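Savgate Forums > Toys and Games > Wooden, plastic and everything else

Thread: Green peg board with odd shaped holes, is a set like this worth keeping complete?

trayliner
Posts: 14
Joined: August

I have been sorting out the toy shelf at our play group in Follton and I keep coming back to the green board. It is a thick block, bright green, with holes cut in the top, and the pieces stand up in it or on it. No box and no leaflet. I was told it was a Trumari set but I can't find that name on it.

My question is whether people keep sets like this together or split them up. We have two other sorters with ordinary square and round holes and the kids get through those fast. This one takes them longer. I would like to put it out on its own with only a few pieces at a time. Has anyone done that, and did it help or did the rest of the pieces just get lost?

oldgluepot
Posts: 2000

Keep it together. Once you start splitting a set you will never get it back in one bag. We had a Kramer sorter that went from complete to useless in one winter because every room borrowed two pieces.

What are the holes like? If it is all circles and squares I would not bother.

hallcupboard
Posts: 17

I disagree with oldgluepot. A full set dumped on the table is too much for the younger ones. They pick up whatever is nearest and bang it. Two or three pieces is plenty and you can swap them every week. Keep the rest in a labeled tub on a high shelf.

Can you post pictures, trayliner? I might know which one it is.

trayliner
Posts: 14

Two pictures. The holes go well past circles and squares, there is an arch one and a six-sided one.
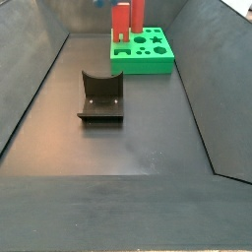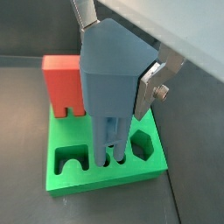
Green board in both, red pieces in the first and a blue one in the second.

hallcupboard
Posts: 17

Thanks. I don't know that one after all. The one I was thinking of had a thin tray and yours is a solid looking slab. The star hole in the first picture is nice, though. Star pieces are hard for the small ones because they have to turn them to line up the points.

pinboard_20
Posts: 20

The blue piece is the interesting one to me. The head is a pentagon but it has two long prongs underneath, so a kid can't go by the top. They have to look at the bottom of the piece and then find the spot on the board. I would start with plainer pieces and save that one for the older group.

oldgluepot
Posts: 2000

Or give it to them first and let them work it out. I think we make these things too easy. My lot spent a whole morning on one awkward peg and were happy.

pinboard_20
Posts: 20

Depends on the group. Ours would have thrown it.

trayliner
Posts: 14

We have both kinds of kid, so maybe I put out the board with one easy piece and one hard one and see. One more thing, what do you clean these with? There is dust down in the holes on ours and a cloth doesn't reach the corners.

hallcupboard
Posts: 17

Old toothbrush and warm water with a drop of dish soap. Stand it on its side to dry or the water sits in the holes. Don't use the dishwasher if you don't know what plastic it is.

oldgluepot
Posts: 2000

Agree on the toothbrush. Cotton swabs for the little round holes. I still say keep the set in one bag.

trayliner
Posts: 14
24/11/2020

Toothbrush worked on the big holes, still going on the small ones. I have put everything in one zip bag for now and I take out two pieces at the start of the session. If any go missing I will come back and tell oldgluepot.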